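Allar opens Friday desk resets at the Prillholm, bookings from February

Bring us the worst desk you own. We mean it kindly. 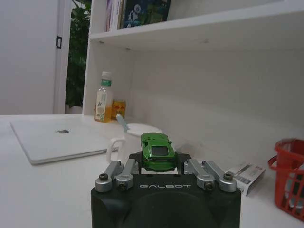

I've been running Allar with a very small team for long enough to have an opinion on desks, and my opinion is that they get a rough deal. People will spend a whole weekend on a pantry or a linen closet, label every jar, and then sit down on Monday morning with a mug parked beside the laptop, a toy car next to the mug, and a box that's been waiting to be dealt with since who knows when. I say this with love. I live like that too.

So I'm very happy (thrilled, if you ask my sister) to announce that from February, Allar will be running Friday desk resets at the Prillholm, in the big upstairs room with the good windows. Each session is for 11 people, it goes for two hours, and you leave with a plan for your own desk at home that you've worked out on a full-sized practice desk first.

My name's Elli Koskela, and I started Allar as a home-organizing service. For the first while it was nearly all kitchens. Then people began asking, usually at the door when I already had my coat on, whether I'd mind having a quick look at the desk. It was never a quick look! The desk is where the rest of the house washes up. Kids' things, bottles of tea, receipts, the basket that came in from the laundry or the bathroom and never went back. A kitchen has rules that everyone more or less agrees on (plates live with plates), but a desk has to be an office and a snack bar and a bookshelf, and in plenty of homes a play area as well.

What happens in a session

We set up practice desks, white ones with a shelf over the top, because that style turns up in so many of the bedrooms and spare rooms we visit. Each one comes already cluttered. We put out the ordinary stuff: drinks, a box or two, a plastic basket, books, some toys. You get to work on somebody else's mess first, which is a lot less painful than starting on your own, and it's quite good fun.

Then we go through it in layers. The first layer is anything you'd drink from or eat with. Mugs and spoons travel together, so they go together, and if the mug has been there since breakfast it goes to the kitchen before you touch another thing. Bottles next. I don't ask anyone to give up having a drink at their desk, I'd be a terrible hypocrite, but I do ask you to pick a spot for it that isn't beside the computer. Back corner, opposite side from your writing hand. Try it for a week and see.

The second layer is paper and packaging. Boxes are sneaky. A small paper box with a bit of printing on it looks like it must be important, so it stays, and it gets leaned on things, and things get leaned on it. We open every one. If it's empty it's recycling, and if there's something in it, that something gets a home and the box is still recycling. I've had grown adults argue with me over this for 25 minutes. I usually win.

Baskets are the third layer and the one I get the most mail about. I love a plastic basket with a handle and holes in the sides, you can half see what's in it and you can carry it off in one hand. What I don't love is one that's become permanent. In the session you'll take everything out of yours, decide what it's for, and say it out loud to the table. "Chargers." "Craft." If it takes more than one breath to say what the basket is for, it's doing too many jobs.

Toys come after that. I'm soft on toys, so be warned. A little car on a desk does no harm at all, and I have clients who'd be lost without theirs. We just give them a parking spot, usually at the end of the book row on the shelf above, where they can be seen and nobody's elbow gets them. One family in the autumn trial group made a whole row up there, nose to tail, and the desk underneath stayed clear for a month. The kids policed it – very strictly, I'm told.

Books stay up on the shelf. Upright, spines out, tall ones to one side. I know some people like to stack them flat or sort them by colour, and you're welcome to, but I find thin paperbacks and picture books flop about unless they have something heavier to lean against. Put a thick one at the end, or a bookend, or a jar.

The laptop gets its spot last. Most of us do the reverse, put the laptop down in the middle and let everything else gather around it. Clear first, then sit down, close your eyes, put your hands where they want to go, and that's where the laptop belongs. When it's closed for the night, it slides to one side. I'm a big believer in a bare stretch of desk at bedtime, even if it's only as wide as a notebook.

The kit

Everyone who comes along takes home a desk kit put together with Dultemia, who make trays and small bins and have been very patient with me. There are two trays, a drink mat with a raised edge, a set of shelf dividers and a roll of labels. We went through a lot of versions of that mat. The early ones were too small for a mug with a spoon left standing in it (a surprising number of people leave the spoon in, me among them), and it would tip as soon as you reached past. The one in the kit is wider and heavier, and it wipes clean.

If you already have trays you like, tell us when you book and we'll swap yours for extra dividers. Please don't go out and buy anything ahead of the session. I'd much sooner see you use a shoebox lid for a fortnight and find out what size you need.

The furniture for the sessions is on loan from Polishchuk, the joinery shop down the road from the Prillholm. They've also made us a low version of the desk for kids who come with a parent, with its own short shelf. Kids aged six and up are very welcome and don't take up one of the adult places.

What people from the trial said

We ran a few sessions in the autumn to see if anyone would come. They did, and they were generous with their comments, some of which I'll pass along.

"I thought I needed a bigger desk. I needed to take the laundry basket off it."

"The out-loud thing with the basket was mortifying and I now do it at home."

"Could have used more tea." (Noted! There'll be more tea.)

"My daughter reorganized my shelf when we got home and put her cars in front of my cookbooks. I've decided to leave it."

The practical bits

Sessions run every Friday from February. There's a morning one starting at 9:30 and, if the mornings fill, we'll add one after lunch. The room is upstairs at the Prillholm and there's an elevator at the back, past the coat racks. Parking on the side street is free until noon.

A place is $30, and that covers the kit, tea or coffee, and a follow-up note from me. For the follow-up you send a photo of your desk, exactly as it is that day, no tidying up beforehand, and I write back with two or three things I'd shift. Some people like to do that part before the session too, and that's fine by me. Wear something comfortable, you'll be on your feet for a good bit of it.

If $30 is a stretch, write to us anyway. We keep a couple of places aside at each session and you won't be asked to explain yourself.

Teachers and home daycare providers have been asking about group bookings. We can do those on other weekdays, at your place or ours, though I'd want a few weeks' notice so we can get the desks moved.

Bookings are open now through the Allar website or at the front counter at the Prillholm. For interviews, photos or a seat at a session, media can reach me through the same page. Mornings are best. I'm happy to come and do a desk at your newsroom as well, I've seen a few newsrooms and I'd need the whole afternoon.

About Allar

Allar is a home-organizing service that works in kitchens, closets, kids' rooms and, more and more, at desks. We do home visits by appointment and small group sessions at the Prillholm. Gift certificates are available for home visits and for the Friday sessions, and they don't expire.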